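Wornwood Workshop Opens Its Doors for Robot Handling Day

12 shares | 20 comments

WORNWOOD – The Wornwood Technical Workshop received members of the public on Friday for its August open day, which was given over this year to robots that pick up and sort household goods. Registration closed at 200 places, and a further 69 people asked to be placed on the waiting list for a later date.

The program began at 10 a.m. with an address by Haiyan Jin, director of the workshop. Dr. Jin welcomed visitors to the newly refitted east hall and thanked the families of Wornwood for their patience during the building work, which closed the Drosorau Street entrance for most of the spring. She said the workshop intended to hold a public session every year from now on.

Demonstrations followed at tables along the north wall. The workshop's handling team, led by Ximeng Xiao, presented Trisa, a control program that guides a robot arm in taking hold of small packaged items. Visitors were admitted in groups of 20 and could follow the work from behind a low rail or on a screen showing the view from the gripper. Team members explained how the program estimates the edges of a package, and why an upright carton can call for a different approach from one lying flat.
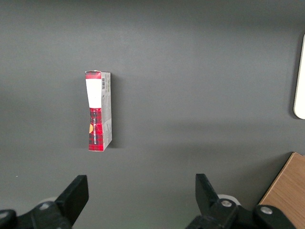
A small carton with a plaid front stands between the open fingers of the gripper.

Mr. Xiao told visitors that the team works with common goods on purpose. Boxes and bottles bought in local stores vary in shape and finish, he said, and a program prepared only on plain test blocks may do poorly when it meets them. He added that printed packaging can be troublesome – a strong pattern may be taken for an edge – and that much of the past winter was spent on that problem alone.

A second program, Xue, was introduced in the afternoon by Anqi Jia. It deals with the order in which items are picked up when several lie within reach of the arm. Ms. Jia described it as work in progress and invited questions, the greater part of which concerned speed. She replied that the team had set speed aside for the present in favor of careful handling, and that faster movement would be considered once the program could be relied upon with items of many shapes.

Bottles drew particular interest from the younger visitors. A bottle on its side can roll when touched, and the approach of the fingers has to be planned with this in mind. The team also discussed the placing of trays, which must leave the arm sufficient room to turn.
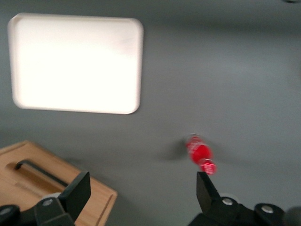 Trinidad Bravo asked whether the same methods might one day be of use to people who have difficulty gripping things at home, and said she would have liked a longer period for questions at each table. Ms. Jia responded that home use lay outside the present project, but that the workshop would be glad to hear from residents with an interest in the subject.

Written questions were collected at the front desk until the hall closed at 4 p.m. Replies will be posted on the notice board in the main lobby and sent by mail to those who left an address.

The workshop also announced a short evening course in robot handling for adults, to be taught by Jin-sol Jang. The course is limited to 12 places and requires no previous training. Application forms are available at the front desk during regular hours. Persons on the waiting list for the open day will be contacted first when the next session is scheduled.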